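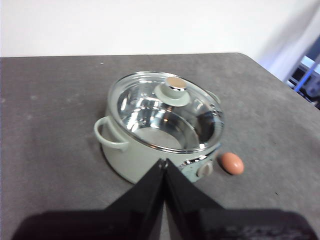 Rebecca Costa nous écrit qu'elle avait prévu tout son budget pour le bras et plus rien pour les doigts de la pince, et que la deuxième commande a dû attendre le mois d'août. Ça arrive souvent !

Quel budget prévoir pour les doigts ?
Chez Bresari, nous comptons 232 euros par paire, et nous en commandons toujours deux. C'est une pièce qui s'use, autant l'inscrire dès le départ.

Faut-il une table spéciale ?
Non, une table stable suffit. La nôtre a coûté 300 euros et nous en sommes ravis.

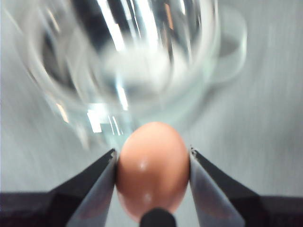 Le capteur d'effort est la ligne que tout le monde veut rayer du devis, et c'est celle que je défends avec le plus d'énergie ! Le nôtre, un Jafri, revient à 1 459 euros, montage compris. Quand on tient un œuf par les deux côtés, entre deux doigts gris, on comprend vite où passe l'argent (et quel plaisir de régler ça finement).

Louer ou acheter ?
Pour un essai court, louez. Au-delà d'une saison, l'achat nous paraît plus simple, surtout si plusieurs équipes se partagent le poste.

Et les consommables ?
Gardez 100 euros de côté pour les œufs, la vaisselle et les chiffons.

Guido De Luca, 11 décembre 2024

À lire aussi
Choisir sa pince : deux ou trois doigts ?
Atelier Hirkberg : préparer la visite
Lire un devis ligne par ligne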